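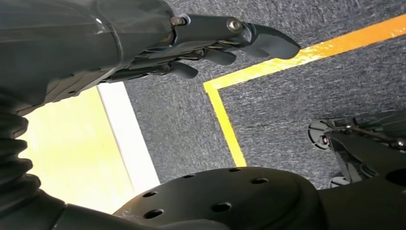
Skenden Carpet Marking Tape, Yellow

Order code 3663
Sold by the roll or in a box of 12

Skenden Carpet Marking Tape is a bright yellow cloth tape for marking out areas on short-pile carpet and carpet tiles. It is used for bays, walkways, keep-clear areas, furniture positions and temporary room layouts. The tape tears across by hand, lies flat on looped or flecked carpet and lifts again when the layout changes.

Ordinary floor marking tape is made for sealed concrete and vinyl. On carpet it tends to hold only the tips of the fibres and comes up at the ends within a day or two. Ours has a softer backing and a thicker coat of adhesive, so it goes down a little way into the pile. It is still a removable tape. If you need a line that will never move, have it cut into the floor covering when the carpet is fitted.

Colour

Yellow is the colour we sell most of, and it is the one we suggest for charcoal, dark grey, navy and brown carpet. It stays easy to see on speckled carpet, where white tape can get lost among the lighter flecks. On beige, sand or pale green carpet we would choose blue or black. Both are made to the same specification and cost the same as yellow.

The yellow is a plain solid colour with a slight sheen. It is not reflective and does not glow in the dark. Rolls from different batches may vary a little in shade, so if you are marking a large room it is best to order all the tape together. We can match a batch if you give us the number printed inside the core, provided we still have that batch on the shelf.

Where it can be used

Suitable for:
Loop pile carpet tiles
Short cut pile carpet
Needlepunch and other flat contract carpet
Entrance matting with a textile face, indoors only

Not suitable for:
Deep or shaggy pile
Wool carpet, or any carpet with wool in it
Loose rugs that are rolled up after use
Sisal, coir and seagrass
Carpet treated with a stain guard in the last few weeks
Stair treads and nosings

If you do not know what your carpet is made of, ask for a sample strip before you buy. Stick it down somewhere out of sight, behind a door or under a cabinet, and leave it for as long as you can. Lift it slowly and look at the pile in daylight.

Laying the tape

1. Vacuum the area twice, the second time across the direction of the first. Dust in the pile is the main cause of lifting.

2. Let the carpet dry fully if it has been shampooed. Leave it overnight at least.

3. Mark the corners first. Small pieces of masking tape are good enough for this, or tailor's chalk on dark carpet. Measure both diagonals of a rectangle before going any further. If they match, the corners are square.

4. Run a string line or lay a long straight edge between two corners. Carpet tile joints can be followed by eye, but check that the tiles run true to the room.

5. Unroll an arm's length of tape at a time and lay it without pulling. Tape that has been stretched will shrink back and lift at the ends.

6. Press down from the middle of the strip outwards with a hand roller or the heel of your hand. Go over the whole length again after an hour.

7. Keep people and trolleys off the line until the next morning if you can.

Corners

There are two ways of making a corner. The quick way is to butt one strip up against the side of the other, so that they meet without a gap. This gives a flat joint and is what most people do for a layout that will be down for a few months or less.

The other way is to overlap the two strips fully at the corner, then cut through both layers on the diagonal and take away the waste. It looks neater, but it needs a sharp knife and a light hand, and we do not recommend it on loop pile. A cut loop can run.

Avoid leaving an overlap in place where wheels will cross it. The raised edge catches, and once one layer begins to lift it will bring the other with it. For a large area you do not have to tape all four sides. Four L-shaped corners with open sides between them are often enough to show where something belongs, and they use much less tape.

Walkways and clear areas

For a marked walkway in an office or workshop with carpet, 900 mm between the inside edges of the lines is a common choice. Check what your own building needs before you start. Routes used by wheelchairs, wide trolleys or two-way traffic will need more.

Measure to the inside edge of the tape, not the middle. This should be written on the plan as well, as two people measuring in different ways will end up with a walkway that narrows along its length.

Where a line has to pass beneath a piece of furniture or a heavy base, lay the tape first and put the item back afterwards. Pieces of tape stopped short at each side rarely line up. Felt pads and flat feet can stand on the tape. Castors can too, although they may leave a dent in it if they stay in one spot.

Wear and cleaning

Life depends almost entirely on traffic. Around a desk or a storage bay the tape can stay in good order for a year or more. Across a doorway it may need replacing within weeks. Edges go first, picking up grey fluff that shows against the yellow. Trim this off with scissors; pulling at it lifts the tape.

Vacuum over the tape as normal with a suction head. A rotating brush will shorten its life, and the machine should run along the line where there is room to do so. Marks on the surface come off with a damp cloth and a little washing-up liquid. Do not use white spirit, and do not use wet extraction cleaning over tape that you want to keep.

Taking it up

Warm the tape with a hairdryer on a low setting for a few seconds, then peel it back on itself at a low angle. Work slowly. Pulling straight up is hard on the pile and more likely to leave adhesive behind.

Any adhesive left in the fibres can usually be rolled off with a ball of the same tape, sticky side out. For anything stubborn, Grenow Residue Cleaner is a citrus cleaner that we stock for carpet and upholstery. Dab it on with a white cloth and blot it off again. Try it on a hidden patch first.

Where tape has been down for a long time, the carpet beneath it may be cleaner or less faded than the carpet beside it. This is not damage from the tape and will normally even out with use and vacuuming. In strong sunlight the difference can be lasting.

Specification

Colour: yellow (also blue, black)
Backing: coated woven cloth
Adhesive: rubber based, removable
Finish: slight sheen
Tear: by hand, straight across
Use: indoors, dry areas
Core: card
Box quantity: 12 rolls
Order code: 3663 (yellow)

Storage

Keep rolls flat on their sides in the box, away from radiators and direct sun. Rolls stored on their edges can go out of round and will then be awkward to unwind. Use the oldest stock first. If a roll has been in a cold van, bring it into the room the evening before you use it.

Goes well with

Paisan Hand Roller. A narrow rubber roller with a wooden handle, for pressing tape into carpet pile. Saves your hands on a long run.

Skenden Corner Pieces. Ready-cut L shapes in the same yellow cloth, sold in packs. Handy for marking furniture positions in rooms that are cleared and reset often.

Clavunell Label Pockets. Clear pockets with a carpet-grip back, for naming a bay at floor level. They hold a slip of paper or thin card. Place them just inside the line where feet are less likely to catch them.

Ordering and delivery

Single rolls are posted. Boxes go by carrier and need a signature. Orders placed in the morning normally leave the same day if the goods are in stock. Unopened rolls can be sent back within a month for a refund, less the cost of postage. We cannot take back opened rolls, which is another reason to ask for a sample strip. Samples are free, one of each colour per customer.

For schools and offices ordering on account, please put the order code and the colour on the purchase order. Blue and black have no separate code at present and an order that says only 3663 will be sent out as yellow.

Last updated: 26 July 2021

Skenden Floor Marking, Unit 484, Grenow Trading Estate | Contact us | Copyright Skenden | Back to top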